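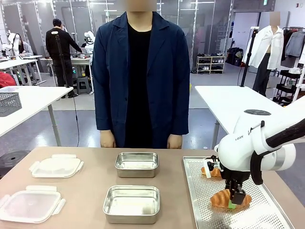 Saulius Siliņa disputes the word crushed. In his view the croissant was squeezed, and the fault lay in a number somebody had typed into a settings file in December.

The number was the grip limit. At Lustcombe, where the team teaches a two-armed machine to pack pastries, it had been raised to lift steel containers and was never put back. The next morning's run went through 30 croissants. The gripper closed on each one, read no error and carried on. Eight came out flat in the middle.

No alarm sounded. The software, called Brakness, only stops an arm when the motor current goes over the limit, and pastry never comes close. Jalen Whitfield, who was on shift, pressed the stop button himself at twenty to ten.

What worried him was the table. People reach across it all day to set out tins and lids, and the limit that let the fingers flatten a croissant applied to anything else between them.
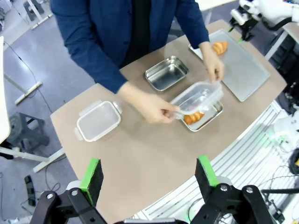

Handling a clear food container at the packing table, with the green-padded gripper fingers in the foreground.

The log ran to 124 lines and the change was on line 30, with no initials beside it. Grip limits are now tied to the object and reset when the arms power down. Hands stay off the table unless the arms are paused – a rule that already existed on paper.

Whitfield wants a second stop button on the far side. It is on order from Barbier, and he has been told six weeks.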